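Home | Features | Columns | Reviews | Archive

Print this article | E-mail this article

The Backup Program That Learned to Wait

Grigoris Sarantis keeps his computer in the kitchen, between the bread box and a window that sticks, and it was at that table that he wrote most of Grastix. Grastix is a backup program. It copies your files somewhere safe and then leaves you alone, and for a long time that was the whole of its ambition. But the new release, 6, is a different sort of animal, and I spent a very pleasant afternoon (and far too much of his coffee) hearing how it came to be.

The trouble started in February, when he opened the support mailbox after a week away and found 421 messages. Most were about the same thing. People were renaming a folder, usually something huge like a decade of family photos, and Grastix would treat it as brand new and copy every last file over again. On a fast line you might not notice. On a slow one it could tie up the house until the next morning.

"I had known about it for years," he told me, a little sheepishly. "I had it on a list. It was a very long list!"

So he called Magdalini Michailidis, with whom he had worked at Dostent back when Dostent still made accounting software, and the two of them sat down to rethink how the program decides that a file is the same file. The old Grastix looked at the name and the place. The new one looks at what is inside, keeps a small record of it, and when a file turns up under another name it simply shuffles the record around. It sounds easy when you say it over coffee. It took them 247 separate changes to the code, and more than one of those had to be undone and done again.

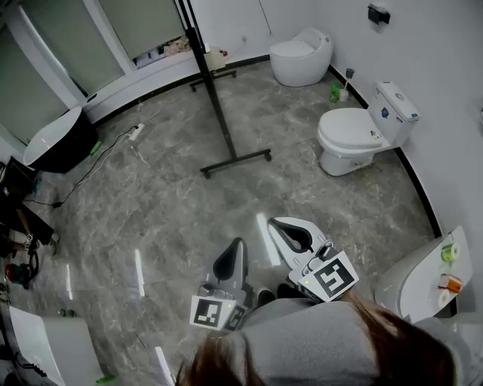
Then there was the waiting, and I have to say this is the part I have come to love. The older versions copied a file the moment you saved it, which meant that if you were in the thick of a job, forever saving, the program was forever copying right along with you. Michailidis thought that was rude. When someone is in the middle of a job, you don't tap them on the shoulder, and a program ought to have the same manners. Grastix 6 watches for a lull, and once your files have been quiet for 30 seconds it goes about its business. If you never stop, it will slip in anyway before too long, but it does so gently, a bit at a time, and my own elderly laptop hasn't so much as wheezed.

Diane Fehr looked after the testing, and she went about it the way my grandmother went about checking a hotel room. She pulled out network cables halfway through a copy. She filled disks to the brim. She gave files names in Greek and names made of nothing but dots, and she once moved a folder into itself, or tried to, just to see what the program would say. (What it said was not printable, and the message has been rewritten.) One of her bugs held up the release for weeks: restoring a file that had been renamed twice brought back the right contents under the middle name. Sarantis still winces about it.

Not everything is rosy. The settings window is as crowded as ever, and the button for restoring a single file is tucked away in a menu where I would never have thought to look. Upgrading also means letting the program read through your whole collection once, to build its new records, and on my machine that ate up nearly an entire evening. Start it before supper and go find something else to do. Folks who share one backup between several computers should upgrade them all together, as the old and new versions can't read each other's records.

I asked Sarantis what comes next, and he got up and fetched the list, which really is on paper and really is long. A version for phones is on it, and so is a proper search. He had crossed out the line about renamed folders twice, the second time in ink.

Related articles
Vokum Mail: Is the New Inbox Worth the Move?
Ourania Chatzigeorgiou on Teaching Spreadsheets to Beginners
Old Printers, New Drivers, by Eftychia Karamanlidis
Readers' Letters: Passwords We Have Lost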